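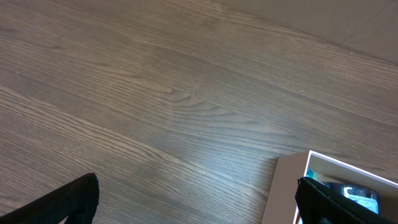
*Fig. 1. The floor in our project room, close up, with the grain running on the diagonal.*

## Packing the Gondale boxes: what I did and what I'd change

I spent a lot of this project sitting on the floor. Our room had one good wooden table and not nearly enough chairs, so anyone who wasn't packing ended up down there with a notebook, me included. Also I just really like that rippled bit in the grain!

Okay, the project. Our class had to pick an everyday job and figure out how to do it better, and my partner Orsolya Szilágyi and I picked packing toiletries. Gondale is the student residence across the street, and every new resident gets a small welcome box with things for the bathroom. The people there pack 332 of them before the fall move-in, and last year a lot of boxes got opened and repacked -- stuff stuck out of the top or slid around underneath. Our teacher, Vilém Brabec, said it sounded too small for a whole term. I think it was plenty!

### First we laid things out

My first idea was to just drop things in and see. Orsolya hated that (fair enough), so we made a rule: everything for a box gets lined up on the table next to it before anything goes in. It feels slow for the first few boxes and then it really doesn't. You can tell right away if you forgot something, and you start noticing shapes. Toothpaste is fat at one end and flat at the other. A razor is all head. A toothbrush is basically a stick that wants to roll away from you. 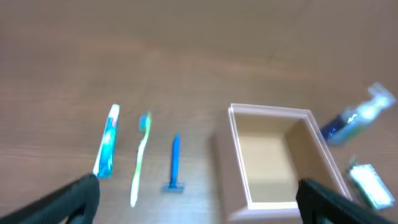 *Fig. 2. Toothpaste, toothbrush and blue razor lined up on the table, with the open box to the right.*

We timed 60 boxes in all, half with the lining-up rule and half without. I had a stopwatch on my phone and Orsolya wrote the times down, then we swapped so neither of us got too good at one job. The rule won, but not by a lot on speed. Where it helped was mistakes. Without it we left something out of 11 boxes, and most of the time it was the razor. It's small and it hides behind everything else.

### Then we argued about the order

I wanted the biggest thing in first, so the bottle. Orsolya wanted toothbrushes first, standing up against one side, so they'd be out of the way. We tried both for most of an afternoon in July and kept changing our minds. Bottle first is easier on your hands. The trouble is that you've then got a narrow gap left and you're poking toothbrushes down into it one at a time, and the bristles catch on things.

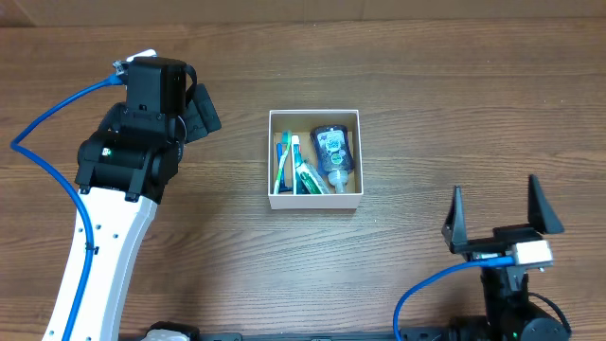 What we settled on was kind of a mix. The bottle goes in at a slant to use up the longest line across the box, toothpaste goes beside it, and the brushes lean up against the far side with their heads high. A snug box is a good box, because then nothing has room to slide. I did worry about the tall toothbrushes, and I still do a little. A deeper box would fix it, but the Skivard ones we looked at cost more and Gondale already has a closet full of the shallow kind.

### Stuff I'd do differently

I'd weigh the boxes. We never did, and somebody has to carry them upstairs. I'd also put a cloth down on the table -- the bottles were hard to keep in line on bare wood and I got tired of chasing them. And I'd ask the residents what they use, which we only thought of in the last week, when it was too late to send out a survey.

Orsolya is typing up our packing order as a one-page sheet for Gondale, and our time sheets are in the folder with this report. Some of the early ones are in pencil and pretty messy, sorry!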